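4.2 What the scanners told us, and what people did with it

I'll start with the part that surprised me. We signed up 302 small websites for the Geltdale study, most of them shops and clubs on shared hosting, and let the Stimska scanner loose on each one every Tuesday night. The site owners got the same email the next morning — a score out of 100, a list of problems, and a badge they could paste on the home page. I figured the list would get read first. I was wrong! The people we talked to went straight for the badge, and plenty of them never scrolled any further.

Alaric Halvorsen and I argued for a good while over whether that mattered. His view was that a badge nudges people to keep their certificates current (true enough, expired ones were rare in our group). Mine was that a badge on a site with an old login plugin is worse than no badge, and I still think so.

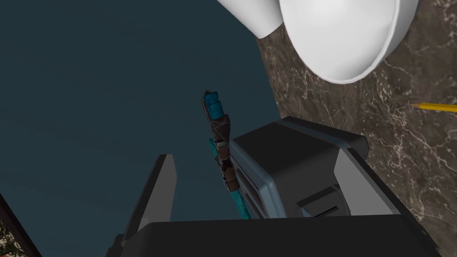
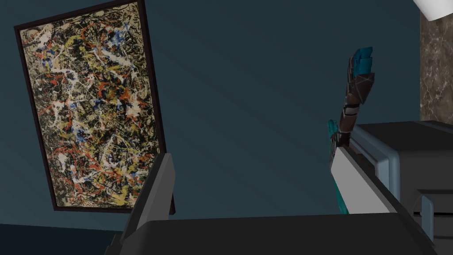 Figure 3. Two views, one with a marble countertop and one with a drip painting.

The raw scan logs are where things got messy, and I spent most of October in them. Each night's run gave us redirects, cookie warnings, mixed content alerts and half-finished timeouts, all written to one file in whatever order they came in. If you picture the tangled black lines in the painting in Figure 3, with the yellow and white looping over the top, you have a fair idea of how my first plot of the redirects looked. So I threw the plot out and sorted the alerts by plugin instead, and that got us somewhere. We pulled 500 alerts at random and checked them by hand against the Usmani rule set. Only 7 had been filed under the wrong plugin, so I was happy to trust the sorting for the rest of the section.

Wetitz, the second scanner, was a different story. It kept reporting the same cookie problem under two names, and we had to merge those by hand before the scores could be compared.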